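Ticket 1071: Booking confirmations not reaching customers
Opened: July 23, 2018
Site: Skaltgate Dog Boarding and Day Care
Status: Closed
Handled by: Melquiades Valdovinos

Reported problem

Customers who book a stay through the website are not getting the confirmation email. The booking itself shows up in the diary as normal. Front desk first heard about it when a customer rang to ask if her dog had a place. Since then three more have rung with the same question. Reminder emails the day before a stay are also missing, but invoices are arriving fine.

Setup

Website and booking form run on Flivness, hosted plan. Mail goes out through the Alel relay. Invoices are sent separately from the accounts package on the office PC and do not touch the relay. Domain and DNS are with Serrano. Nothing on the office network is involved, so the router was left alone.

Step 1. Check the booking form

Made a test booking under the office address. Form accepted it, the diary entry appeared and the screen said a confirmation had been sent. No email after 20 minutes. Checked junk, nothing there. Repeated with a personal webmail address, same result.

Step 2. Check the Flivness mail log

Mail log is under Settings, then Messages, then History. Every confirmation since Thursday is marked "Queued" and none is marked "Delivered". Before Thursday they all went out within a minute. The queue was holding confirmations and reminders together, oldest first.

Asked front desk what changed on Thursday. Two things: the email template was edited to add a line about vaccination cards, and a new picture was put at the top of it to replace the old logo.

Step 3. Rule out the template

Copied the live template, took out the new line and the picture, and sent a test. Still queued. Put the old template back from the saved versions and sent another. Still queued. The template is not the cause. The new version has been restored:
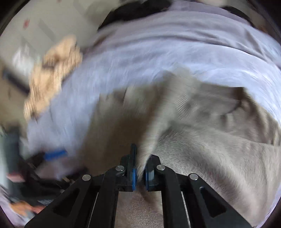 Step 4. Check the relay login

Signed in to the Alel account. Account is active and paid up. The monthly allowance is 3000 messages and usage was well under that. The password stored in Flivness was out of date, though. Alel had asked for a new one on Thursday morning and the office manager changed it when she signed in to download a bill. She did not know the website used the same login.

Entered the new password in Flivness under Settings, then Outgoing Mail, and pressed Test Connection. Result was "Connected". Sent a test booking and the confirmation left the queue, but it landed in junk on the webmail account.

Step 5. Check DNS

Looked at the domain records at Serrano. The SPF record still listed the mail provider we dropped last October and did not list Alel. This has probably been sending some messages to junk for months – front desk did say that a few people a week mention it.

Replaced the old entry with the one from the Alel help page. Waited an hour and tested again. Confirmation arrived in the inbox on both the office and webmail accounts.

Step 6. Clear the queue

Did not release the whole queue, as it held reminders for stays that had already started. Deleted those by hand and released the rest. Flivness sends up to 20 at a time, so it took a while. All show "Delivered" apart from one, where the customer's address was typed with a comma in it. Front desk will ring her.

Cause

Relay password changed at Alel but not in Flivness. The old SPF record was a separate fault, found along the way.

Follow-up

Separate login made at Alel for the website, so the office one can be changed without stopping mail. Details are in the blue folder.

Failed mail alert switched on in Flivness. It goes to the front desk address and to me.

Vaccination card line in the template has "recieve" in it. Not changed, left for front desk to correct.

Note added by front desk

Spelling fixed. Spoke to the lady with the comma and resent hers, she has it now. OK to close.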